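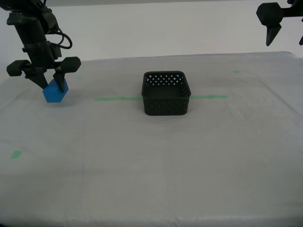 Bukham two-arm table set, with blue cube and black basket on white cloth.

Bukham Two-Arm Table Set for School Clubs
Sold by Gitness
Item no. 1467-B
Price: 900 per set, without computer

Description
The Bukham set is made for robot clubs and student projects from age 11. Two students can work at one table, each with one arm, and share the same basket. The usual first task is simple to explain: take the cube, bring it to the basket, let it go. To do it well takes more time than most beginners expect, and this makes it a good task for the first weeks of the club.

The arms and the grippers are black, so the students can see them well against a white cloth. Each gripper has pointed fingers. With pointed fingers the angle matters much, and a student who comes to the cube from a bad side will push it away. We recommend to practice the closing movement slowly before any race against the clock.

In the set
2 arms with grippers
2 power supplies
1 blue cube
1 black plastic basket, open at the top
1 white tablecloth
1 roll of green painter's tape
Printed task sheets for the club leader

Preparing the table
Lay the cloth and pull it as flat as you can. Small creases are no problem for the cube. Put a line of green tape for the basket and short marks for other positions you want to find again. Clamp both arms before you connect the power. The cable makes a loop beside the arm — please leave this loop free and do not tie it down, the arm needs it for turning.

Used in the club
Tadhg Egan leads the robot club at Flanagan School and works with the set since January. He wrote to us: "My students first wanted only to be fast. Now they discuss where to put the basket and which arm should go first. I would like a second cube in the box, for the days when both teams want to practice."

Extra cubes can be ordered separately, in blue only.

Spare parts
Gripper fingers are sold in pairs. Baskets and cloths are made for us by Skinimex and can be ordered one by one. The tape is a normal painter's tape, you can buy it in any paint store.

Delivery
Schools can pay by invoice. Please write the name of the club on the order — many schools have more than one, and the box goes then to the wrong room.

Page updated 11 Apr 2018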